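Home Issues Sections Authors Search

3. What people do with a line before they write a word

I should say up front that I came to this part of the study sideways. Kirsty Bramwell and I had set out to look at how adults who are relearning handwriting (after years of typing, mostly, and in a few cases after an injury) get their letter sizes back under control. We had our measures picked out, we had our worksheets from Filteck, and we thought warm-up exercises were the boring bit you get through before the real data starts. Then I sat down with the first batch of session notes from Stutville and kept finding the same remark in the margins, in three different people's handwriting: "loosened up after the waves."

So this section is about the waves. By that I mean the plain running line that a lot of handwriting teachers ask for at the start of a lesson – one stroke, left to right, no letters, no lifting. Older penmanship manuals are full of them, usually as loops or tight ovals, and they were meant to be done by the page. Ours were much lazier. The instruction on the Prakside sheet reads, in full, "Draw one long easy line across. It can go up and down. Stop when you like." Some of our writers hated how vague that was and asked me what the correct height was. I told them there wasn't one, and a couple of them never quite forgave me.

3.1 Surface and size

We let people choose between lined paper, blank paper and a board. I had a hunch that the board would win for warm-ups, and for most people it did. There's less drag, the marks are big, and a bad one is gone with one wipe, so people don't sit there staring at it. Normand Girard, who ran the evening group, pushed for laying the boards flat on the table in place of hanging them up, and I think he was right. Standing at a wall you write from the shoulder. Seated over a flat board, you get something much closer to the arm position you'd use for a letter or a grocery list, only larger. The line in Figure 2 is a fair picture of the kind of mark I'm talking about, shallow waves with a small hook at the start and a little zigzag at the finish.
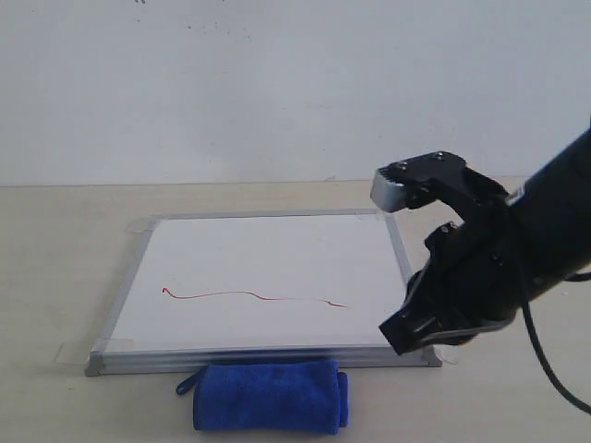

Figure 2. A running line in red on a flat whiteboard.

Manon Ouellet
Lead author, Adult Handwriting Study

I got very interested in those end bits. When we started scoring, Paavo Laitinen and I argued over whether the hook and the flick should count as part of the stroke at all. His view was that they're noise: the pen lands, the hand hunts for a direction, and at the other end it brakes. Mine was that they're the most personal part of the whole thing! A writer who starts with a curl in the warm-up very often starts the lowercase "m" and "n" with one too, and I didn't want to throw that away. We ended up scoring the middle of each line for evenness and keeping the two ends as separate yes/no items, and I still think the yes/no items are too crude. A tiny curl and a great big loop come out the same.

3.2 What we scored

For the middle stretch we used the Chan spacing sheet, which is a transparent overlay with a grid on it. You lay it over the mark, find the tops of the waves, and note how far each one sits from the next. It's slow and a bit fiddly, and your eyes give out after a while (I did mine in the mornings with coffee, Paavo did his in one heroic Tuesday). Over 84 lines went through the overlay. Each was scored by 2 of us separately, and where we disagreed by more than one grid square, Francine Fraser looked at it cold and picked.

We did not score height. I went back and forth on this. Tall waves look more confident, and it's tempting to read something into them, but height seemed to have more to do with how much room people had in front of them than with anything in the hand. On narrow paper everybody draws small.

3.3 What we think we found

The writers who came to all six sessions drew more even lines at the end than at the start, and so did their letters get more even, but I'd be careful about tying the two together. They were practicing both things in the same hour. What I can say with a bit more comfort is that evenness in the warm-up line went along with evenness in the first written sentence that followed it, and had much less to do with the last sentence on the page. That fits what the teachers had been writing in the margins. It also fits the simple idea that the line tells you how the hand is doing right now, and by the bottom of the page the hand is doing something else.

The curls held up better than I expected. Most people who started their lines with a hook kept on doing so from one session to the next, board or paper. The closing flick came and went – some writers had it in one session and never again. Paavo takes this as support for braking, and I've let him have that one for now.

Three writers don't fit any of this. Their warm-up lines were lovely and their sentences stayed cramped throughout. Two of them told Normand that they found words stressful in a way that lines weren't, and that spelling was the thing on their minds the whole time. We hadn't asked about spelling anywhere on the intake form. Section 4 goes through the sentence data with those three left in, and the appendix repeats the same tables with them taken out.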